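Sorting cell notebook, Gomora line
June 2026

Entry by Nuno Mendes. Carrying on from the March pages, where we left off with the operators still loading the inspection trays by hand.

Setup on the bench is the same as before. Square marker for the tray pocket, colored cubes for the parts. Red is a part that passed, green is rework, yellow is "ask somebody." Lurdes picked the colors to match the bin labels on the floor so the operators can follow along without a key. The real castings stay in the cage until we are happy with the grip.

Kirui controller restarted once before we began, no faults after. Gripper speed left at the low setting. Job number for the time sheet is 1662.
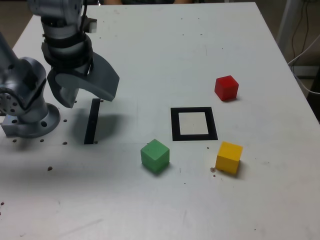

Cubes around the marker, gripper open.

Talked with Catalina Orellana from second shift. She has loaded trays for nine years and came in early to look at the cell. Her points, as I wrote them down:

The loading itself is not what she would miss or keep. Her wrists hurt by the end of a shift and she is glad to hand it over. What worries her is the look each part gets on the way into the tray. She turns it once in her hand and catches porosity near the gate that the camera station lets through. If the arm does the loading, that look goes away unless we put it somewhere else.

She also asked who clears a stop. At present a jam at the tray means the operator reaches in and fixes it. With the cell it means stop, reset, and a call to maintenance if the reset does not take. On second shift maintenance is two people for the whole building. I did not have a good answer. Wrote it up for Salvador.

Pay grade came up too. Not ours to decide, but people are asking and we should stop saying "later." Kalliopi will raise it at the plant meeting.
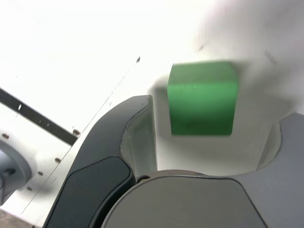 Briltolus Works / Process Engineering, Tray Loading Group

Grip notes. Finger pads are the Asik ones. Green is the one to watch for squeeze marks when we go over to castings, so log pad force on every green pick. I would like the force shown on the operator screen as well, in plain numbers. Catalina said a bar that turns orange tells her nothing she can act on.

Place position for red: inside the square, any angle. Lurdes wants the angle held too, for the real tray pockets. Agreed, but after the stop and reset question is settled.

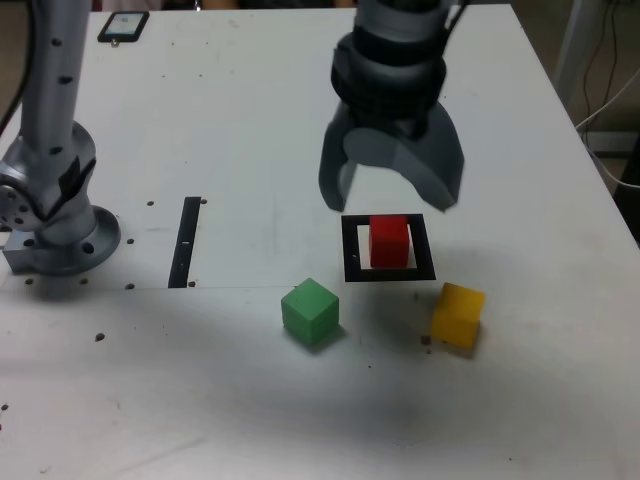 Red in the square, green and yellow outside it.

Salvador Loureiro read the notes over lunch. His view is that operators should get reset rights from the first day, with training, and that maintenance should only come for a fault that repeats. I agree. It changes the job from loading to minding the cell, and that should be written into the job sheet before the arm goes on the floor.

On the hand check: Lurdes suggests a sample table next to the outfeed. Operator pulls a part, turns it, logs it. We need to work out how often. Catalina offered to try 5 per tray and see if she still finds what she finds now. She would want a proper lamp there and a stool.

To do
Salvador: reset rights, draft for the safety office
Lurdes: sample table, lamp, stool, log sheet
Kalliopi Vlachopoulos: pay grade question, plant meeting
Me: force readout in numbers, wipe down the bench top, ask Catalina to bring one more person from second shift next time

Spare pads are in the drawer under the bench. Take the opened pack first.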